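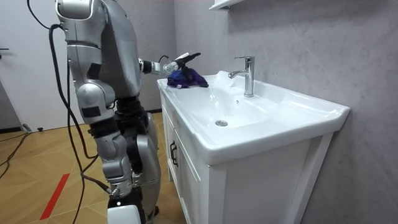

From: Siobhán Flanagan
To: paju-project list
Date: Sunday, November 17, 2024
Subject: Re: [paju] sink wiping task, grip on the cloth

Simone Fontes wrote:
> The cloth keeps bunching under the fingers when the arm starts from
> the ledge at the left of the basin. Should we fold it first, or train
> on it crumpled? Also, which log rate are we using? The October runs
> don't match the new ones.

Train on it crumpled. The task sheet says the cloth is left as found, and a folded start would have to be redone by hand before each run.

Log rate is 200 Hz for the arm joints. The October files were saved at half that, so resample them or leave them out. I would leave them out. There are 3,525 usable runs without them and the report only asks for 2,000.

On the grip: the approach height in the Lurneline config is measured from the rim, but the script reads it as height above the drain. That puts the fingers too low at the ledge. I have changed the script and left the config alone. Please pull before you run anything.

Still open:

- Wrist cable. Check the slack with the arm fully forward, then again with the elbow bent.
- Tap lever. Contact with it still counts as a failed run, even if the wipe is finished.
- Storero export drops the last 2 seconds of each run. Workaround is in the readme.

Can someone other than Simone label the next batch? We need a second set of labels to compare before the write-up.

Siobhán

Last updated: 17:42
We use cookies to keep you signed in to the archive. Accept | Settings
Contact the list owner | © Paju Student Robotics | Back to top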